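Key Management at Nemside House: Progress Report to the Pridgate Fund
Covering the period up to the end of April
Prepared by Paweena Suwannarat

Summary

The work is on plan for the first two buildings and late for the third. We have now sorted 153 keys, of which 140 are matched with a door, a cabinet or a padlock. The cost is still inside the grant, and we do not ask for a change of budget in this period.

What was done

When the grant started, the keys of the Nemside buildings were kept in two drawers and one biscuit tin. Many of them were joined in long chains, ring into ring, and a person who needed one key had to take the whole chain with him. In the first weeks we took these chains apart and tried each key in the locks, floor by floor. This was slower than I wrote in the application. Old split rings are stiff, and Gerardo Navarro broke two fingernails before we bought the proper opening pliers.

Every matched key now has its own ring and a plastic tag. We have chosen colors by building: red for the main house, blue for the workshops and yellow for the garden side. The number on the tag is the same as the number in the register, and it does not mention the room. This was a request from Rawan Chidiac, who is responsible for insurance matters, so that a lost key does not tell the finder where to go with it.

The register itself is a plain spreadsheet with one printed copy. We looked at the Mangubat software, which was named in our application, but the license is paid per user and we have too many people who borrow a key only once in a year. I would like to discuss with the Fund if this money – it is a small amount – can be moved to spare locks in the next period.

What is not finished

Thirteen keys do not fit anything we have tried. We will keep them for one more period and then recycle the metal. In the garden building there are 39 locks, and for 10 of them we have no key at all. The locksmith has seen these and proposes to change the cylinders together in one visit, which is cheaper than to open them one by one.

There are still a few bunches waiting to be separated. Some of them have more rings than keys, and the rings hold on to each other so that it is difficult to see which one must be opened first. We do these at the end, on the table, when there is time and good light.

Difficulties

The biggest difficulty is habit. People bring the key back late, or they give it directly to the next person, and the register becomes wrong on the same day. We have put the sign-out sheet beside the key cabinet and moved the closing time to 6 p.m., and this has helped a little.

Next period

We will finish the remaining bunches, change the cylinders in the garden building and make a second set for the main house. The duplicate set will be kept away from the site.

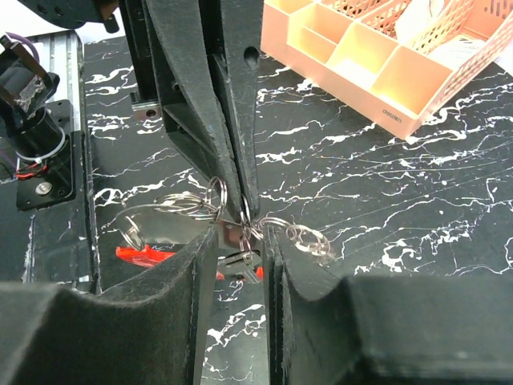

Esben Lund: Thank you, Paweena. I have no objection to moving the software money to spare locks, please send me one line with the amount. I would not recycle the thirteen unknown keys before the cylinders in the garden building are changed. Could you also tell me who will hold the duplicate set, and if that person will have a copy of the register?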